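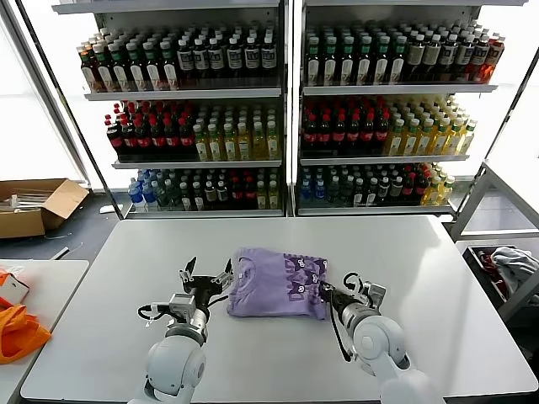
Deux bras à pinces et un T-shirt plié, atelier de Zornholm.

Zarkar est un poste de pliage de textile à deux bras, commandé par l'entreprise de location de linge Eklund pour son atelier de Zornholm. Le projet est surtout connu pour son plan d'achat, rédigé par Győző Szalai et publié en avril 2018.

Budget

Le plan sépare l'achat des bras, celui des pinces et l'intégration. Les pinces, considérées comme pièces d'usure, sont inscrites à 399 euros l'unité, avec 2 unités de rechange par poste. 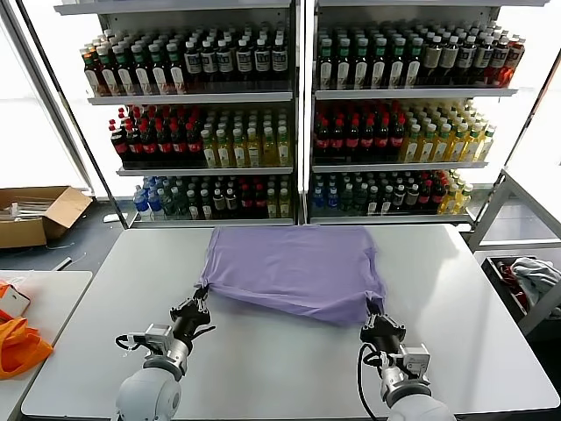

Une ligne distincte de 400 euros couvre les câbles et les supports. La table, déjà amortie, n'est pas comptée. La formation des opérateurs est fixée à 60 heures, à la charge du fournisseur, Nillero.

Calendrier

La commande devait être passée en février, après un essai sur des T-shirts à manches courtes. Les draps et les pantalons relèvent d'une seconde tranche, non chiffrée.
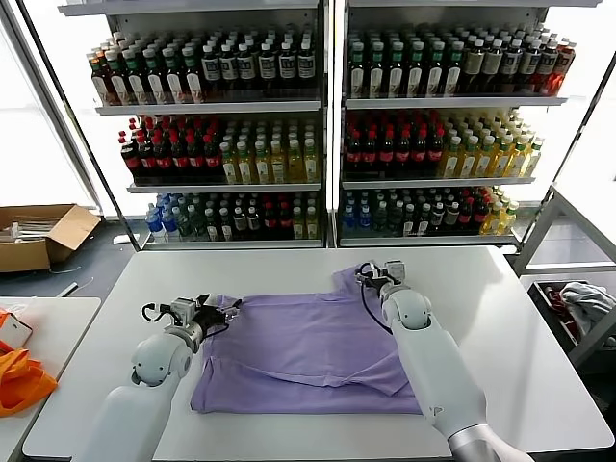

T-shirt partiellement plié, tenu par les deux pinces.

Voir aussi : Pince parallèle, Coût total de possession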